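Stirkach Tabletop Arm Kit

The Stirkach is a tabletop robot arm kit sold by Wosness, a small maker of teaching and workshop equipment. It comes as a box of parts that the buyer puts together at home or in class, and it is meant for people who would like to get a robot doing everyday household jobs – opening drawers, picking up keys, putting things back where they belong – without first having to earn an engineering degree. It is sold singly or as a pair, and most of the writing about it deals with the pair.

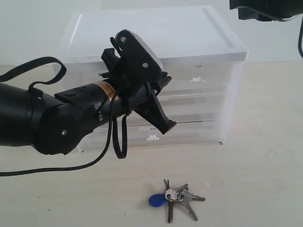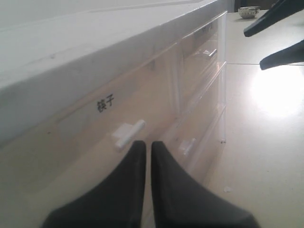

Small household things within reach of the grippers: a plastic drawer unit and the tabletop around it.

The kit was designed by Angharad Hopkin, who had spent a good many years teaching evening classes in electronics and had grown tired (she has written about this at cheerful length in the kit's handbook) of robots that could only stack colored blocks. Her first version went on sale in November under the name Doris, and the owners of those early sets still call the arm by that name, even in letters to the maker. The name Stirkach arrived with the second version, which has a stiffer wrist joint and a much better handbook.

Contents

A single kit holds 140 parts, not counting spare screws, and everything needed for assembly is in the box except a screwdriver. The finished arm weighs 11 pounds with its clamp. The standard gripper has two fingers, and a buyer who would like softer tips can order them separately. A wrist camera is offered as an extra, and although the arm will run quite happily without one, the handbook leans on it heavily from the fourth chapter onward, so most people end up buying it sooner or later.

The price is $515 for the single arm with no camera and $597 with one. Pairs are sold as two singles, and there is no discount, a point that has come up in nearly every review.

Software

The arm is run by a program called Cadwaladr, which is included in the price. The owner moves the arm through a task by hand, Cadwaladr records the movement, and the arm can then play it back or use several recordings to practice on. The screens are plain and the words on them are everyday ones, and a patient beginner can usually record a first task in an evening. Older laptops have trouble with two cameras running at once – the picture from the second one tends to lag – and the maker suggests a lower camera setting for those machines.

Drawer exercises

Chapter six of the handbook is given over to drawers, and it is the part that owners seem to talk about most. Light plastic drawer units are recommended for a start, as they are cheap and easy to find, but they do like to slide away across the table when pulled, and the chapter spends several pages on ways of holding them steady. One arm may brace the unit while the other pulls the handle, or the unit may simply be weighted with something heavy in the bottom drawer. Small knobs call for a slow approach and a square grip.

Keys come in the chapter after that. They are harder than they look, lying flat as they do, and readers are told to aim for the ring or the fob first and leave single keys for later.

Reception

Reviews have been friendly on the whole. Teachers like the handbook and the fact that a broken part can be ordered by itself, while the complaints are mostly to do with the clamp, which does not open wide enough for thick workbenches. A wider clamp went on sale on Mon 4 April and fits both the Stirkach and the older Doris sets, though owners of the latter will need two longer screws.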